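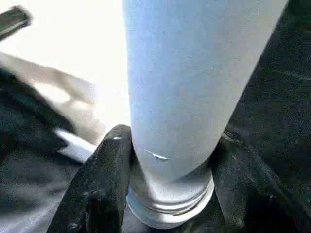
## Citstead shared kitchen – minutes, Sunday, 4 p.m.

Present: Magdolna, Shadi, Mikkel, and me (Chiharu) typing with one hand and eating with the other. Snædís sent her apologies and a bag of lemons.

**Bottles.** We spent far too long on this! The pale blue-gray one with the ridged end has a little white mark on it, and Shadi thinks it's a scratch while Magdolna says it could just be the light. I'm with Magdolna, but we agreed it stays either way. Anything on the drying shelf with no name on it by next meeting goes in the giveaway box. Mikkel asked if initials count. They do, as long as we can read them (sorry, Mikkel).

**Tall cupboard.** Top shelf for bottles and tubes, middle for lunch boxes, bottom for whatever Snædís is fermenting. Shadi will do labels. I said I'd wipe the shelves down before anything goes back in, and I've now written it here so I can't get out of it.

**Money.** We have 357 left in the kitty. Magdolna got a price of 50 for a new drying rack from Cargate and everybody said yes, so she'll order it this week. The bigger sink would be 600 and we just don't have that – back on the list for December.

**Tea towels.** Mikkel took them all home to wash and brought back 31, plus a pillowcase. If you're missing a pillowcase, talk to him.

**Left over from last time.** The squeaky door still squeaks. Shadi has oil somewhere and will look for it.

We stopped at 5:10 because the soup was ready. Next meeting is at Magdolna's, same time, and Snædís is bringing bread.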